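Lemon Water at the Long Table — speaker notes, Amparo Carretero
Dec 1, 2025

Start with the beaker story. Keep it under 3 minutes!

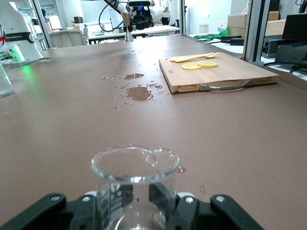 I love a glass beaker for drinks. It has a spout and the markings are printed right on it, so you pour what you meant to pour (well, most days — ask who in the room has never spilled, wait for the laugh).

Then lemons. Round slices, rind on, cut on a wooden board you can carry straight to the table. Mine has a metal handle and I'd never go back. Say a word for plastic forks too: great for fishing slices out of a pitcher.

Puddles: blot the big one first, then chase the tiny drops outward with a dry cloth. They travel farther than you think!

Pass around the Brundari recipe cards, 70 printed. Questions, then everybody up to taste.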